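Failure Report: Stacking Task in Simulation
Kanako Kamata and Katsuhiko Kawaguchi, Group 2, Arkau Robotics Lab

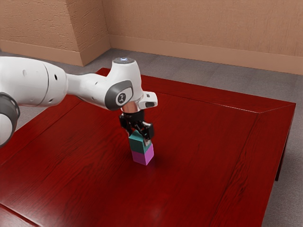
Our project was to write a controller that stacks one cube on top of another with a simulated arm. We expected to spend most of October on the grasp. We lost most of the month to a fault in the release step, and this report is mainly about that fault.

Setup

We used the Pirnora simulator with the table room that comes with the course files. The controller has five states: approach, grasp, lift, place and release. After release the arm moves straight up and the run ends. A run counts as a success if the upper cube is still resting on the lower one when the arm has stopped moving.

What went wrong

In our first full test we did 20 runs. The grasp and the lift worked every time. In all but one run the upper cube was set down on the lower one, and then it came off the stack when the arm moved up. Sometimes it slid off to the side. In a few runs it was carried up with the gripper and dropped from a height. The state log said "release complete" in every run, including the ones where the cube was still in the fingers.

What we tried first

We thought the friction value was too high, so we lowered it in small steps. This stopped the cube from being carried up, but then it slipped during the lift. We put the friction back to its old value. Next we made the place state slower. The cube went down more gently and still came off afterward. Both of these took a lot of time, and we should have looked at the finger positions before changing anything.

Cause

Kanako plotted the finger joint angles against the state changes. The release state sent the open command and then switched to the next state on the following control step. It never checked that the fingers had moved. The arm started going up while they were still pressing on the cube. The log message was printed when the command was sent, so it was wrong too.

Fix

Release now waits until the finger opening is wider than the cube plus a small margin. If this takes longer than 2 seconds, the run stops with an error and the arm stays where it is. We also moved the log message to after the check. With these changes, 19 of 20 runs succeeded. In the failed run the upper cube was placed too far over one side and tipped when the fingers let go. We have not fixed that.

Safety note

On a real arm the same fault could throw a part off the table or pull on a fixture. The timeout stop should stay in the code if another group uses it on hardware. It has only been tested in simulation.

The corrected controller is in the Kinoshita folder on the lab drive. The old version is there as well, with the plots.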